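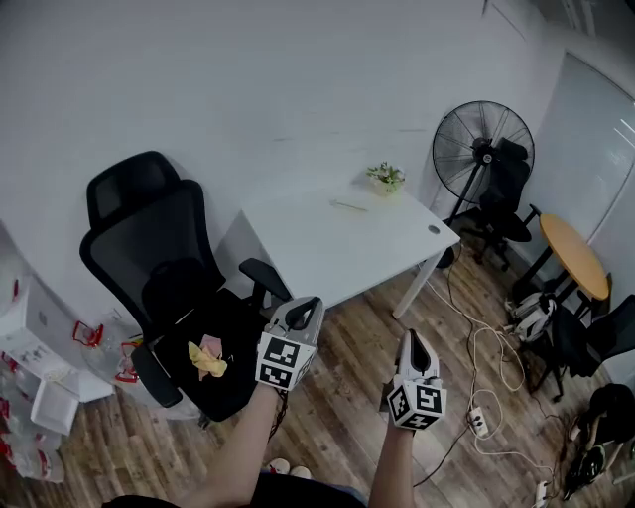
Ticket 698: Left gripper loses tracking during cloth tasks
Opened by: Rakiya Aliyu
Assigned to: Rónán Hayes
Queue: Clinus, hand-held collection
Priority: 3
Status: Resolved, one follow-up open

Rakiya Aliyu wrote:

Hi Rónán! Me again, sorry. The left gripper keeps dropping its track when I pick up cloths from the office chair. The right one is fine nearly every time. I start a take, reach down to the seat, lift the cloth, and somewhere on the way over to the desk the Praltell screen shows the left hand jumping sideways or just freezing. Then the take gets flagged and I have to do it over.

I lost 16 takes yesterday, all the same way. I've already restarted Praltell, swapped batteries and wiped the marker cube with a dry cloth. I also tried going slower, which Marcelino suggested, and it helped a little but my forearms were killing me by lunch.

One more thing and then I'll stop. My takes-per-shift number comes straight off the good takes, so these count against me on the board. Can somebody look at that too?

Rónán Hayes wrote:

Thanks, that's a really clear write-up. Couple of questions. Does it happen with the small cloth as well as the big one? And are you turning your wrist when you lift, or keeping the cube facing up toward you?

Rakiya Aliyu wrote:

Both cloths, but the yellow one is worse, it's bigger and I have to swing it out past the armrest. And yes, I turn my wrist! I didn't notice until you asked. I used to fold linens at a hotel and that's just how my hand goes, thumb over. I tried a few with the wrist straight and it feels like picking up laundry with barbecue tongs, but the track held.

Rónán Hayes wrote:

OK, I think we've got two things going on. When you roll the wrist, the cube on the left side tips away and the camera only gets one face of it, at a bad angle. That shouldn't be enough to lose it completely, though, so I pulled the calibration file. The left cube's offset is from before Čestmír refitted the mount. The software has been looking for the cube in slightly the wrong place this whole time.

Please try this before your next block:

1. Close Praltell on the laptop.
2. Run the cube calibration for the left side only. Leave the right alone.
3. Hold still until it beeps, then rotate slowly both ways.
4. Do ten takes your normal way, wrist roll and all, and tell me what you get.

I don't want you relearning how to fold a cloth to suit us. The way you do it is kind of the point of hiring you.

Rakiya Aliyu wrote:

Ten takes, nine good! The bad one was me, I dropped the cloth. It's like a different machine, thank you thank you.

I still want an answer about the board, please. I don't mind being counted, I got counted at the hotel too, but over there if the dryer broke it didn't go next to my name.

Marcelino Paredes wrote:

Jumping in as shift lead. Rakiya's right, and I've taken yesterday's 16 off her total by hand. I can't keep doing that for everybody, so I asked Kvido for a separate flag for tracking faults. He says it can go in with the August update. Until then, if the track drops, write the time on the sheet and I'll fix the number at the end of the shift.

Rónán Hayes wrote:

Closing the tracking part. Fix was a fresh left cube calibration after the mount refit, and I've added that step to Čestmír's refit checklist. Leaving the fault flag open under Kvido's name.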